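Home Kitchen Workshop Garage Budgeting Search

October - by the Divano workshop desk

Planning the bench for a small kitchen robot

Price the table before you price the arm. A used arm from a dealer like Skiltham may fit the budget, but it needs something stiff to bolt to. We use slotted aluminum, and ours came to $800 with the feet. Get the bolt pattern for the base before you order.

Do not cut food over bare slots. Lay a smooth panel on top that you can lift off and wipe down. Guvik sells offcuts with a marble print, and a long one is enough for two arms to share. Put the cutting board on that, and buy a spare board at the same time.

Cables take more room than you expect. Leave slack at every joint and add a line in the budget for ties and clips. We put down $300 for cables, clips and connectors together, and spent more than 300.

Grippers are where people underspend. Take your own knife along when you look at one - handles vary, and a round bar is harder to hold than a flat grip. Ask for the price of spare fingers too. Ramanauskas quotes them separately, so read the second page of the quote.

Start with soft food. It is cheap, and you can get through a lot of it in a Saturday. 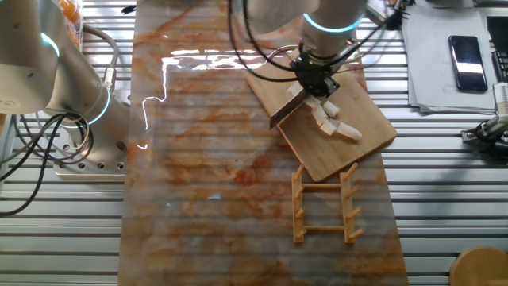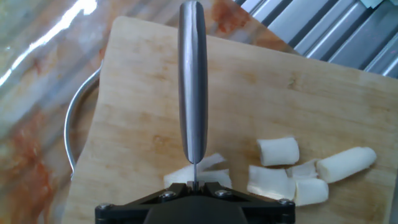 Cutting on a wooden board over the marble-pattern top.

Keep a bowl for scraps on the shopping list, plus a stool at the right height for whoever is watching. Wipe spills off the panel the same day.

For a first year, set money aside in 3 parts: the arm, the bench and everything that wears out. Boards, knives and gripper fingers go in the last one. Check the dealer's return terms before paying a deposit, and get the delivery charge in writing - a table this heavy usually ships on a pallet.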